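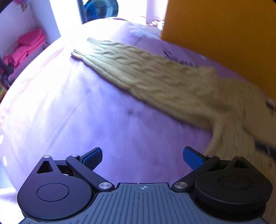 Soft goods are where most home-robot safety rules run thin. The draft that Zonari circulated on 24 Jan 2024 sets limits for rigid objects and says little about cloth, so Asabe Omoregie's group at Rosenthal wrote its own. A cable-knit garment laid across pink bedding is the kind of case they had in mind: raised twists, a tight ribbed cuff, and more fabric under it that must stay put. Their rule is to grip one layer, lift slowly, and stop if the cloth below moves.

Each operator logs 48 practice grasps before any count toward the record. Finger pads are checked every 480 grasps and replaced at 900, worn or not. "People skip the check when a session is going well," Omoregie says. Prarnberg adopted the same intervals in October.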